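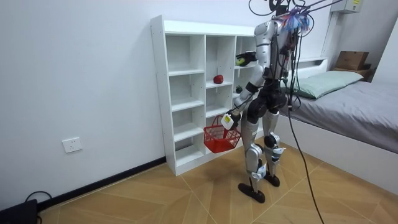 Re: Exchange places for next year, and the housing question

3 comments | 9 shares

To the exchange list,

I have read the message below twice, once on the tram and once sitting down, and I think it deserves an answer from somebody who has been through the Stota end of this. I was one of the first doctoral students sent from Koklow under the agreement, and I have since become one of the people who signs the forms, so I can now be annoyed from both directions.

First, the length of stay. The proposal is to cut visits from nine months to three so that more students can go. I understand the arithmetic. I would only ask whoever did it to remember what the first month is like. In my own case it went on the residence permit, the library card, the second library card (the first one opened the bicycle shed), and an introductory safety course in a language I was still learning to order soup in. The second month I found out which of the two seminar series people went to. Had I been sent home after the third, I would have returned with an excellent grasp of Stota's bicycle shed.

If we need short visits, let's call them short visits and fund them from the travel line. They are useful for people who already know their hosts and want to finish a paper. Please don't put them in the annual report next to the long ones as if they were the same animal.

Second, co-supervision. The agreement says each student has a supervisor at both ends who "confer regularly." I went through the paperwork I could find and the word "regularly" has been interpreted as anything from every second week to once, at a conference, near the coats. I would like to see a short joint note at the halfway point, signed by both, one page at most. I don't care if it is dull. A dull page would have saved two of our students from writing the same chapter twice, in two citation styles.

Third, money. The stipend is paid by the home institution and topped up by the host, and the top-up arrives when the host's finance office has finished with it. Last August that meant students paying rent out of their own pockets for six weeks. Stota's office tells us the form was missing a stamp. Our office tells us we have not owned that stamp for years. I propose that the two offices be given each other's phone numbers and left alone in a room.

Now the housing. The message below says Timmermans House is "adequate." I lived there. The building went up in 1911 as a hostel for surveyors, who must have been short and fond of stairs. It has 40 rooms and a boiler that keeps office hours. I have nothing against it, I wrote most of two papers at its kitchen table, but we can't keep describing it in the call as "modern accommodation close to the laboratories." It is close to a laboratory, which closed. The working laboratories are out at Pruvside, at the far end of the bus line, and the last bus back leaves at 9 in the evening. Anyone running long measurements learns this the hard way and then learns where the warm corridor is.

So either we ask Stota to reserve rooms at Pruvside for the experimental people, or we put the bus timetable in the call. I'd settle for the timetable.

One more thing, and then I'll stop. We keep getting around ten applications from physics and chemistry and almost nothing from the smaller departments. I asked a few of the students why, and the answer was that the form wants a "host laboratory," and they work in archives. Could we change one word? "Host group" would do. I am told this needs both rectors. I am prepared to write to both rectors about one word, and will enjoy it more than I should.

Happy to draft the halfway note if nobody else is burning to.

Greetings from the Koklow side

> Dear colleagues,
>
> As the agreement between Koklow and Stota comes up for
> renewal, the office would like to collect views before the
> joint meeting. The following points are on the table:
>
> - reducing the standard visit from nine months to three, in
> order to increase the number of participants
>
> - keeping the present rules on co-supervision, which seem to
> work well
>
> - keeping the present division of costs
>
> - continuing to house incoming students at Timmermans House,
> which previous participants have found adequate
>
> We would also welcome ideas for making the program better
> known in departments that have not yet taken part.
>
> Please reply to the list and not to the office address, as
> the office mailbox is full.
>
> With kind regards,
> Exchange office, Stota

Share this message | Reply to list | 3 comments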